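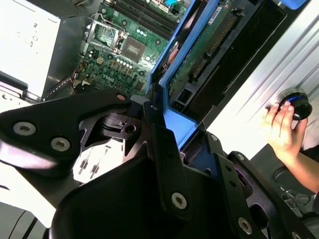
By the Parkville bench desk | August issue | Hardware under review

Used desktop towers come into a refurbishing shop faster than people can open them. Most of the labor goes into a short list of repeated motions: side panel off, drives out, memory out, processor out, power supply out. Ornau sells a robot arm package for this work, called Munow, and the shop in Parkville that hosts our long-term tests had one on a bench for 6 weeks. It processed 346 towers in that time, from a mix of office brands. What follows covers the hardware as delivered, the software that shipped with it, and the numbers we logged.

The package consists of a single arm on a floor pedestal, a two-finger gripper, a camera at the wrist, a control cabinet and a tablet. Ornau also includes a slotted base plate that bolts to an existing bench. Installation took two people one working day, most of it spent leveling the pedestal and running the safety check. The cabinet wants its own circuit. It is also louder than the data sheet suggests, and we moved it under the bench on the second morning.

The gripper is built from flat black plates with cut-outs, bolted together with socket screws. That construction looks plain next to the molded hands on more expensive arms, but it pays off in service. A bent plate can be replaced with a hex key. We bent one in the third week, on a drive cage, and had the gripper back in use before lunch. The spare came in the box. Ornau supplies two, and further plates are ordered singly.

Size is the weaker point. The gripper body is wide for its reach, and in a tower with the power supply close to the board it has to come in at an angle. The wrist camera looks past the gripper, so a good part of the lower view is always blocked by the tool itself. Munow's planner accounts for this and shifts the arm before committing to a grasp. The extra move costs time on every cycle. In compact cases it often gave up and asked for help.

Help, in this system, means a person at the bench. Ornau does not market Munow as unattended, and it should not be bought as such. The operator and the arm work on the same machine under reduced speed and force limits. A typical exchange has a hand on the panel knob while the gripper is over the board. The limits held in every test we ran, including deliberate contact at the forearm and the back of the hand. The stop is firm and the arm backs off a short distance afterward. Restarting takes one tap on the tablet.

The software works from case profiles. A profile records where the latches, cages and connectors sit and the order in which they come out. The version we received had 508 profiles. A Dell tower with colored plastic around its inner bays is a good match for this method, as the bright parts give the camera strong edges to lock onto. All-black interiors gave it more trouble. Two models that were listed in the profile library were not recognized until we added a second work lamp.

Processor sockets deserve their own paragraph. With the lever up and the chip out, the contacts in the socket are exposed, and anything dropped there can end the life of a good board. Munow treats the open socket as a keep-out zone and routes the gripper over it at a fixed height. The height is adjustable. We left it at the default and lost no boards to contact damage. The chip removal itself is handed to the operator unless the optional suction tool is fitted. We did not test that tool.

Cables are still the main problem. Thin wire bundles move between one tower and the next, even within a single model, and the profile can only say roughly where they start and end. The arm will pull a connector if it can see the plug body from two sides. If it can see only wire, it stops. That is the correct behavior, and it is also the reason the operator rarely gets to walk away. Most of our logged interruptions came from power leads crossing the memory slots.

Training new profiles is done by hand guidance. The operator unlocks the arm, leads it through the sequence and names each step on the tablet. A simple case took us less than an hour. The naming screen is slow, and there is no copy function for cases that differ by a single bracket. Ornau says one is planned.

We compared the result with the shop's usual manual bench, and with the fixed screwdriving station from Campbell that the shop already owned. The Campbell unit is faster at the one job it does – driving and removing screws at known positions – and has no opinion about anything else. Munow is slower per screw and much more useful per tower. Against a skilled technician it loses on time in every case type we tried. Its advantage shows late in a shift, when its cycle time stays where it was in the morning.

Ornau leases the package with service included, or sells it outright with the first year of profile updates. Shops that see the same few office models in volume should ask for a trial on their own stock. Shops with mixed consumer machines should wait for the narrower gripper, which is listed for the next hardware revision.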